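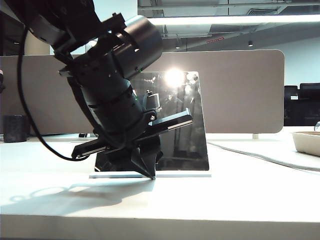 Touchscreen test automation at Grandico is the use of robotic arms to carry out repeated checks on tablets at the company's Flallholm office. Grandico develops ordering and check-in software for clinics, hotels and transit counters. Before automation, the checks were done by hand by a group known inside the company as the bench team. The arms took over most of the repeated tapping and swiping, and the jobs of the bench team were rewritten as a result.

Background

Each release of Grandico's software has to be checked on the tablets its customers use. Under the manual system, a tester followed a printed script, touched the screen at each step, and wrote down the response. A full script had 200 steps. Long-press and drag tests were repeated many times in a row, and testers reported sore wrists and fingers. Birgit Hagedorn, who headed the bench team, asked management to limit screen work to two hours per shift. The limit was adopted, but it slowed releases, and the company began looking at machines.

Software-only testing was already in use for much of the code. It sends touch events directly to the operating system and does not press the glass, so it missed faults in the touch layer and problems that showed up only with a certain length or angle of contact.

Introduction

The first arm was set up at a regular desk in the open office in February. A separate lab had been considered and was dropped for reasons of cost. The control software, called Rudd, was written in-house by Anas Sabbagh and Geetha Devadiga. It reads the same scripts the testers used, with screen positions added to each step. Results are stored in a database named Esix, where a tester can look up any failed step and run it again.

Early runs had a high number of false failures. Most were traced to tablets that had been moved slightly between runs. A position check was then added at the start of each script.

Changes in work

No positions were cut when the arms were introduced. Of the bench team, three people became script writers and two moved to customer support. Script writers plan the tests, place the tablets, start the runs and review the failures. The longest run in regular use has 2000 touches and is started at the end of the day.

Opinions in the team were mixed. Mohandas Bangera, a former tester, said the new job was easier on the hands but required more reading of logs, and that he had not been trained for this at first. A course in basic scripting was later offered during working hours. Areeba Bhutto, who moved to support, said that testers working by hand had often noticed things outside the script, such as a label that was hard to read or a button in an odd place. One manual session per release was kept for this purpose.

Pay grades were a point of dispute. Script writers were at first kept on the tester grade, although the work called for new skills. They were moved up one grade after a review.

Noise was another complaint. People at nearby desks objected to the sound of long runs, and these were moved outside normal office hours.

Limits

The arms are not used for tests that involve two hands, wet fingers or gloves. Testing with screen readers is also done by people. Devices that have just been repaired are checked by hand before they go on a test desk.

See also

Manual testing
Repetitive strain injury
Test script
Touchscreen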